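Two arms stop short of each other at handover

Liis Strazds
13/05/2019

We run two arms facing each other over one table, both on the Sarnisov planner. The task is capping and sorting markers.

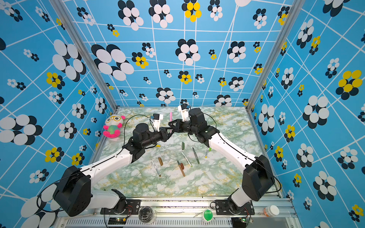

Photo: Liis Strazds

Each arm plans fine alone. When both go for the same marker, the planner returns no path in 12 runs out of 50. Padding is 2 cm. Is this a collision setting?

Roos Van Rooij

Yes. Padding is applied to both grippers, so the fingers count as touching early. Allow contact between the finger links for the last segment only.
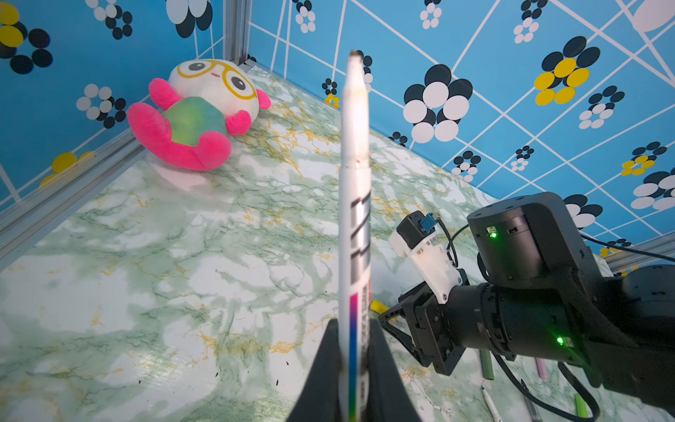
Keep the pen attached to one gripper in the planning model until the other reports a grip. Otherwise it gets planned through.

Kristof Van der Linden

Had this too. I just turned padding off.

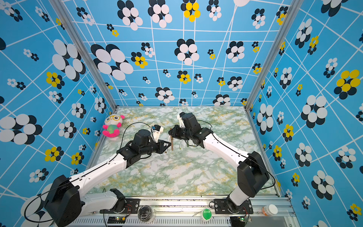
Check your wrist camera calibration first though. Ours was off and I blamed the planner.
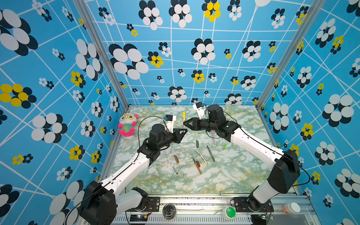
Both grippers at the yellow marker

Related
Zisik driver drops joint states
Time sync for 2 wrist cameras

We use cookies to remember your login. OK
Contact | Back to top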